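A day at the Stustport probate registry

14/04/2019

I finally got to the open day at the probate registry in Stustport, and I've been boring everyone with it ever since. If you have ever handled an estate you'll know the feeling of mailing an original will off into the dark and waiting. Well, I have now seen where it goes!

The registry shares the old Gestberg building with the land records people, so the line at the door was a mix of folks tracing deeds and folks like me who get excited about attestation clauses. We were taken around in groups of 18. Ours started in the intake room, where a clerk showed us how each will is logged, checked for staple holes (a missing page is the first thing they worry about) and put in a flat folder. No paper clips. They leave rust marks, and a rust mark where a clip used to be can mean writing a letter to the witnesses.

Then down to the strongroom, which I could have stayed in all afternoon. The shelves hold 2,534 boxes and the oldest wills are in a handwriting I could barely follow. One farmer left his wife "the use of the warm room" for life, and then spent a page and a half on who got the plow. There was a codicil, too, written on the back of a feed bill and properly witnessed by two neighbors. It was admitted without a fight.

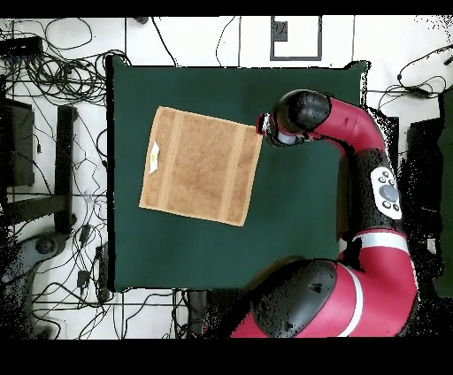
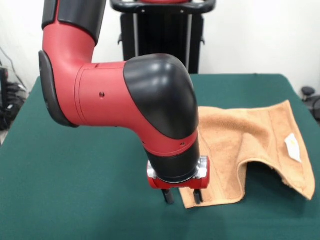 After lunch came the talk I had gone for, on proving a lost will. The speaker worked through an estate she called Hegazy, where only a photocopy had survived and the original was last known to be in the deceased's own desk. That raises the presumption that he tore it up himself, and the family had to answer it with evidence of what he said and did in his last months. She was very good on how small the useful things can be - a Christmas card, a note to the bank, a remark to the man who cut his hair. I filled four pages.

There was also a demonstration of Fornska, the new search index. You type in a surname and it shows whether a will has been deposited, though not what it says. So far 1,040 of the boxes have been entered, and they hope to do the next batch by November. It was a little slow with hyphenated names, but I found my great-aunt in it, so I'm a fan.

If you go next time, get there early for the strongroom tour and bring a sweater, as it's kept cold down there. Parking is free behind the building on open days, and the side entrance has a ramp.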